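Household Chores Pilot, November progress report
For: Rüdiger Lammers, Jurkside fund
Site: Toledo workshop

Dear Rüdiger,

In this period we worked mostly on small kitchen and storage chores: lifting a light item, bringing it to a scale, and putting things back in a tool case. You asked us in the last call if the arms can do these chores yet without a person next to them. My short answer is that they can do some parts, but I would not leave them alone with a full chore.

We recorded 2,000 attempts. Of these, 512 were with clear plastic objects, and this was the group with the most difficulty. The program finds a dark or colored object well. With a clear one it often reaches to the wrong side, or it closes the fingers too early - then a person must reset the table. 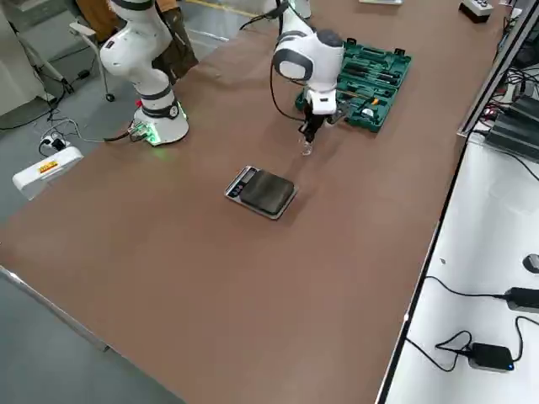

Piret Lill

In the clear plastic group, 68 of every 100 attempts ended with the object at its goal. For opaque objects we have not finished the count, and I prefer not to give you a number before Chin-lung Tseng has checked the logs. He also found that some early attempts were marked as good when the object was only touching the border of the scale. We changed the rule, and the figure I give you is after this change.

Reflections are the second problem. A home has mirrors, windows and shiny pans, and we wanted to know early how much they disturb the work. Near a mirror the program can see the object and its reflection together, and it does not always choose the right one. Khrystyna Antoniuk is now preparing more training data with reflections at different heights.

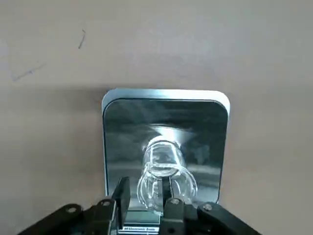
Clear object at the gripper, with the wall mirror behind it.

Spending is inside the plan. The spare fingers from Furkar came later than promised, but we lost no working days from this. Usman Pirzada will send the invoices separately.

For the next period we plan to repeat the clear plastic group with the new data, and to begin the drawer chore with Dotidano. I would like your opinion on whether the drawer should come before the folding of towels - we have people for only one of them until the spring.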